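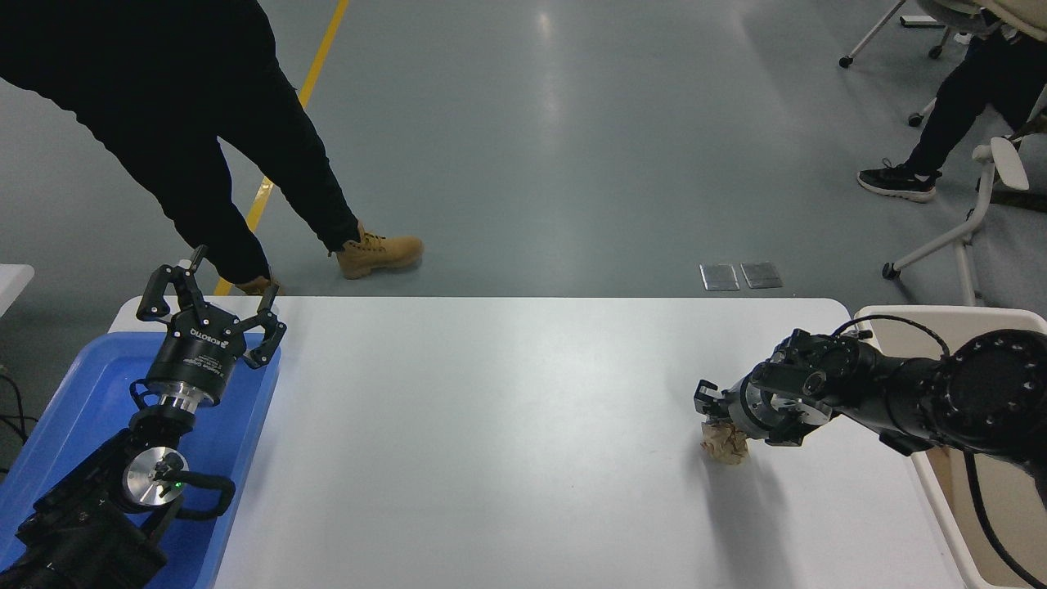 Demonstration gathering (also demo collection, or just "collecting") is the recording of example movements for a robot that learns by copying. A person steers the arms through a job, the joint positions and camera views are saved together, and one saved run is called an episode.

Jobs are short and dull on purpose. Picking up crumpled paper is a common one, as the ball never has the same shape twice. Others: moving things between trays, folding cloth, closing lids.

Two-arm stations often carry unlike grippers — a three-finger hand on one side, a parallel one on the other. Episodes from the two sides are then labelled seperately.

History. The Clurkero set, put together at Ivside under Mechthild Steiner, held 700 episodes over 4 jobs. Reijo Nurmi later threw out 151 of them, mostly for late starts and camera dropouts. Imhof uses the same file layout with minor changes.

Practice. Steering shifts last up to 20 minutes, then swap. Start positions get changed between runs. Failed grasps are kept by some teams, binned by others — still argued over. Notes on each run typed in straight away, or they they get lost.

See also: Dadport (replay tool), teleoperation.

Shares: 20
Comments (3)

Noura Aoun: Dadport reads the older Clurkero files too, worth adding.

Ambros Aigner: "seperately" needs fixing

Leopold Berchtold: Which failed grasps did Ivside keep? Article doesn't say.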